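Suchbegriff eingeben Suchen Erweiterte Suche
Startseite Forum Neue Beiträge Verpackung & Versand Mitglieder Anmelden

Flaschen verschicken: Styropor oder Karton mit Einsätzen?
Juni, erstellt von kellerkind_71

Moin zusammen, ich mache ja seit ein paar Jahren Fruchtsirup (hauptsächlich Kirsche und schwarze Johannisbeere) und verschicke immer mehr davon an Familie und Freunde. Bisher hab ich alles in Zeitungspapier gewickelt und gebetet. Nachdem mir letzten Monat ein Paket komplett ausgelaufen ist, inklusive Anruf von der Poststelle (peinlich!!), will ich jetzt auf was Vernünftiges umsteigen. Ein Bekannter hat mir die Styroporboxen empfohlen, Unterteil mit ausgeformten Mulden, Deckel drauf, Klebeband rum, fertig. Da steht jede Flasche für sich und nichts klappert. Das gelbe Band find ich übrigens super, das sieht man auch im dunklen Keller noch.

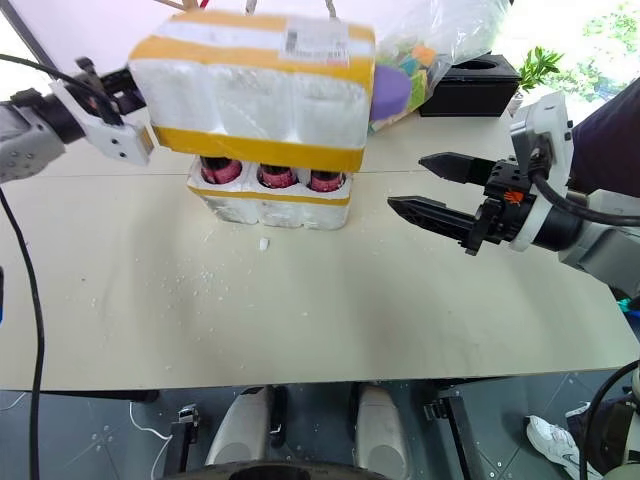
Muss der Styroporkasten für den Versand noch in einen Umkarton?
Am besten schon, der Karton schützt die Ecken, und das Adressetikett hält auf Pappe deutlich besser.

Jetzt meine Frage in die Runde: Wer hat Erfahrung damit, wie oft man so eine Box wiederverwenden kann? Bei Sovgate kosten die im 16er-Pack ja doch ein bisschen was.

---
hollerbluete schrieb:
Ich nehm meine jetzt zum fünften Mal, geht problemlos. Wichtig ist nur, das alte Klebeband mit dem Cutter an der Fuge aufzuschneiden und nicht abzureißen! Sonst hast du jedes Mal ein Stück Styropor mit dran und irgendwann schließt der Deckel nicht mehr. Und die Krümel, meine Güte. Ich find die noch Tage später in der Küche, die kleben ja an allem. Feuchter Lappen hilft, Staubsauger nur so halb.

---
Pappenheimer schrieb:
Styropor, im Ernst? Ich verschicke seit Jahren in Wellpappe mit Stegeinsatz, kommt alles heil an und der Empfänger kann es ins Altpapier werfen. Meine Schwester hat sich ganz schön bedankt, als sie die Styroporkästen von jemandem aus dem Forum im Flur stehen hatte und nicht wusste, wohin damit. Außerdem knarzt das Zeug beim Auspacken, dass es mir die Zähne zusammenzieht.

---
kellerkind_71 schrieb:
@Pappenheimer die Stegeinsätze hatte ich auch mal, die von Hullemley, und da sind mir zwei Flaschen beim ersten Sturz zerdeppert. Vielleicht hatte ich auch Pech. Und wohin damit: meine Tante schickt mir die Kästen einfach mit Marmelade gefüllt zurück :)

Was mich eher stört, ist dass die Flaschen in manchen Mulden nicht ganz gerade stehen, da kippt gern mal eine in der vorderen Reihe ein bisschen. Rote Deckel, dunkelroter Inhalt, hübsch sieht so ein Sechser ja schon aus, aber schief ist schief.
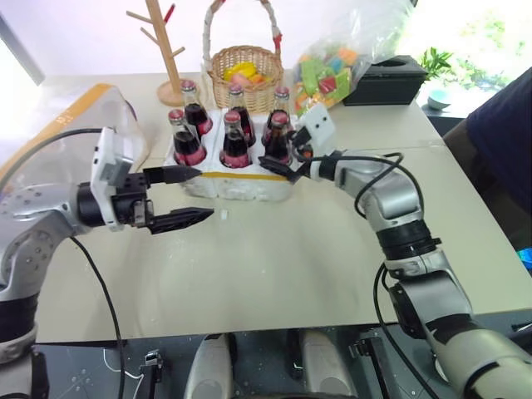

Güven Dursun
Moderator, Bereich Verpackung & Versand

Kurz von mir dazu: Wenn eine Flasche schief steht, liegt das oft an Krümeln unten in der Mulde. Box umdrehen, ausklopfen, nochmal probieren. Hilft das nicht, passt der Durchmesser nicht, dann einen Streifen Wellpappe drumwickeln. Bitte keine Küchentücher, die geben zu stark nach. Und @Pappenheimer, den Müll-Teil bitte im Nachhaltigkeits-Thread weiterführen, da gibt es schon 100 Beiträge zu genau der Frage.

---
Pappenheimer schrieb:
Ist ja gut. Ich bleib trotzdem bei Pappe.

---
hollerbluete schrieb:
Den Tipp mit der Wellpappe probier ich aus, danke Güven! Ich hab bisher immer Gummiringe genommen, zwei pro Flasche, ging auch, war aber eine Fummelei beim Rausziehen. @kellerkind_71 wie füllst du eigentlich ab, heiß bis ganz oben?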